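La plaque transparente, enfin sur la table !

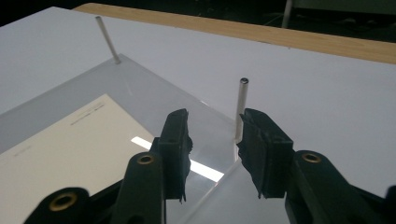 Dernière mise à jour : avril, 22 h 15

Bon, je vous en parle depuis deux lettres, alors la voilà – ma grande plaque d'acrylique, posée de travers sur le plateau blanc parce que je n'avais pas encore décidé dans quel sens la mettre. Elle tire très légèrement sur le gris, ce que je n'avais pas prévu en la commandant chez Zitetti, mais sur du blanc je trouve ça plutôt joli.

L'idée vient de Bit-na Han, qui en utilise une depuis l'hiver pour ses reliures. Elle glisse ses gabarits dessous, elle encolle dessus, et elle gratte les gouttes sèches le lendemain avec une vieille carte de fidélité. Moi qui ai bousillé un plateau entier à la colle vinylique, j'ai été convaincue en cinq minutes (et jalouse, un peu).

Quelques remarques pour celles et ceux qui voudraient s'y mettre. Gardez le film de protection jusqu'au dernier moment, j'ai enlevé le mien trop tôt et je le regrette déjà. Pas d'alcool à brûler pour le nettoyage, de l'eau savonneuse et un chiffon doux suffisent. Et ne coupez jamais dessus au cutter, même « juste un petit trait » ! Pour ça je garde mon tapis de coupe.

Reste la question du rebord en bois clair, au fond : Tae-yang Ban me conseille de caler la plaque contre, moi j'aimerais laisser un peu de place pour les crayons. On verra. Si vous avez un avis, répondez à cette lettre, je lis tout – surtout le soir, avec une tisane. Le mois prochain je vous montre les gabarits de carnets, j'en ai 15 à trier.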